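4.2 Ball Transfer Drill (Two Operators)

Complete the jaw check in 4.1 before starting.

1. Put the clear open-topped box on the white table surface.
2. Place the orange ping-pong balls near the box.
3. Operator A takes the left side of the table, Operator B the near side.
4. Approach each ball slowly with the jaws open.

Caution: Do not press down on the box wall. The plastic cracks.

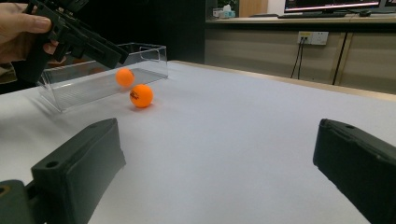

5. Close until the ball stops rolling, then lift and release over the box.
6. Log each attempt, including drops. A full set is 31 attempts.

Note: Keep the grippers from touching each other. If they collide, stop and repeat 4.1.

Club members without a Civon login give their log sheets to Vikas Sengar.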